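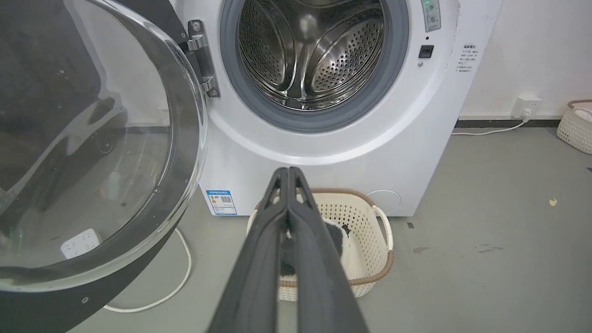

洗濯機の臭い戻りの件、「ドラムの汚れが原因」という前回の結論にはまだ納得していません。槽洗浄は先週済ませていて、扉を全開にして見ても、穴のあいたステンレスの内側は空で、きれいに光っています。疑うなら灰色のゴムパッキンの折り返しか、前面右下の白い丸いフタの奥、つまり排水フィルターのほうでしょう。クリーム色の編みかごを機械のすぐ前の床に置く習慣も、フタを開けるときに邪魔になるので見直し対象に入れておきます。

件名:洗い上がりのタオルが臭う/槽洗浄で改善せず
場所:クリステッド(Clisstead)共同棟 1階洗濯室
状態:対応中
起票:パリサ・ミルザエイ
担当:ガザル・ナセリ

【起票時の内容】
乾いているときは気にならないが、濡れると雑巾のような臭いがする。タオルと厚手の靴下で特にひどい。洗剤を変えても同じ。プリリネック(Prilineck)の槽クリーナーを二回使ったが、どちらも三日ほどで元に戻った。

【担当コメント 1】
槽クリーナー二回で戻るなら、三回目をやっても同じだと思います。容器には「一回で解決」とありますが、何が解決するのかは書いてありません。まず使い方を教えてください。
・洗い終わってから取り出すまでの時間
・扉を閉めているか、開けているか
・柔軟剤の量
・最後に排水フィルターを掃除した時期

【起票者の返信】
取り出しは早いときで13分後、夜に回すと朝まで入れっぱなしのこともあります。扉は閉めています。開けておくと通路が狭くなるので。柔軟剤はキャップに適当に。フィルターは、そういうものがあること自体を知りませんでした。

【担当コメント 2】
朝まで入れっぱなしで扉も閉めているなら、それだけで臭いの説明がつきそうです。ただ、一度に全部変えると何が効いたか分からなくなるので、順番にやります。

手順1 パッキン
折り返しを指でめくり、下側を重点的に布で拭く。糸くず、髪の毛、ぬめりの有無を記録。塩素系の薬剤はまだ使わない。

手順2 排水フィルター
電源を切ってプラグを抜く。前回の運転がお湯だった場合は冷めるまで待つ。かごをどけ、浅いトレーと古いタオルを敷いてからフタを開ける。水が出るので、つまみは少しずつ緩める。900mlのトレーで足りなければ、いったん締めて捨てること。

手順3 空運転
65℃が選べるなら、その温度で洗濯物なし、洗剤なしで一回。選べなければ一番高い温度で。終わったら扉を開けたままにする。

【起票者の返信】
手順1と2を火曜にやりました。パッキンの下側に灰色のぬめり、ヘアピン一本。フィルターからは糸くずの塊と、ロス(Ross)と書いてあるボタンが出てきました。水は思ったより多く、トレーを二回空けました。臭いはフィルターのほうが断然強かったです。これで直ったと思っていいですか?

【担当コメント 3】
まだ思わないでください。掃除した直後に臭わないのは槽クリーナーのときも同じでした。三日で戻るかどうかが分かれ目です。

それから、プルカード(Prurkard)の消臭ビーズを入れてみたいという話が別の住人から来ていますが、確認が終わるまで入れないでください。香りでごまかされると判定できません。柔軟剤も一週間休み。どうしても使うなら、パッケージの目安どおりに量ってください。「適当に」は多いほうに寄りがちです。

【起票者の返信】
手順3も終わりました。65℃はありました。柔軟剤なしだとタオルがごわつくと苦情が出ています。

【担当コメント 4】
ごわつきは我慢してもらうしかないです。干す前に強めに振れば少しはましになります。

【経過】
・三日目:タオルを濡らして確認、臭いなし。靴下は一足だけ少し臭う。
・五日目:同じ靴下を65℃で洗い直し、臭いなし。繊維に残っていた分だった可能性が高いが、一足では何とも言えない。
・六日目:誰かが扉を閉めて帰っていた。パッキンの下に水が溜まっていたので拭き取り。

【担当コメント 5】
六日目の件があるので、解決にはしません。扉は使用後、次の人が使うまで開けておく。通路が狭いという話は、かごを横の壁際に移せばかなり違うはずです。試してから「狭い」と言ってください。

新しいパッキンへの交換も提案されましたが、私は反対です。破れも変色も報告されておらず、部品代をかける根拠が弱い。もう一週間見て、戻ったら排水ホースの高さと曲がりを調べます。

次回確認:洗濯室のタオルを一枚濡らして、起票者以外の人に嗅いでもらうこと。毎日嗅いでいる人の鼻はあまり当てになりません。私のも含めて。

最終更新:1月
お問い合わせ|© Clisstead 共同棟 設備窓口|ページの先頭へ戻る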